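3.2 Joints in small jointed things: what the drawers at Gurnmont hold

The second part of our survey took us to the Gurnmont collection, and it was a joy from the first tray. We had expected a few boxes of folding rules and sewing tools. What we found were 306 hinged hand tools from household and workshop use, most of them with their original storage slips, and many with notes on who mended them and how. For anyone interested in everyday repair, this is a wonderful thing to have in one room.

We sorted the tools by the way their moving parts meet. The largest group turns on a single pin, as scissors and pliers do. A smaller group turns on a screw that the owner could tighten at home. The last group, 28 tools in all, uses a folded tab or a loop of wire in place of a pin, and these turned out to be the most fun to read about, as the slips often record three or four rounds of mending by different hands. One pair of sugar nips from the Trodside tannery cottages had its loop replaced with a bent hairpin, then with a nail, then with the hairpin again.

The pin is easy to overlook. It is small, it sits flush or nearly so, and most catalogs skip it and go straight to the blade or the handle. Yet it is the part the menders wrote about most. Figure 4 shows a round pivot pin set just below a pair of closed, squared-off metal jaws.

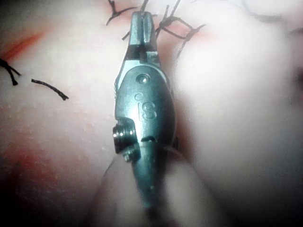
Figure 4. Round pivot pin at the base of closed jaws.

Why did households keep mending tools that were cheap to replace? The slips point to habit and fit: people wrote again and again that the old tool suited the hand, and that a new one would need a year of use before it felt right.

This came through most strongly in the Cuypers ledgers, which we read alongside the tools. The Cuypers shop took in small repairs for the streets near the canal and charged by the joint - never by the tool - so a pair of shears and a pair of tweezers cost the same to put right. We went through 200 entries and were delighted to find 17 that match tools still in the drawers. In each of these the wording of the ledger and the wording of the slip agree closely, down to the word "slack" for a joint that wobbles.

The Drireo drawers, by comparison, hold few slips and almost no wire loops. We think the difference lies in how the two sets were gathered. Drireo bought from dealers, who tended to clean a tool and drop its paper, while Gurnmont took in whole kitchens and sheds as they stood. We return to this point in Section 4, where the screw joints are treated - they have a lively story of their own, and the ledger has a separate column for them.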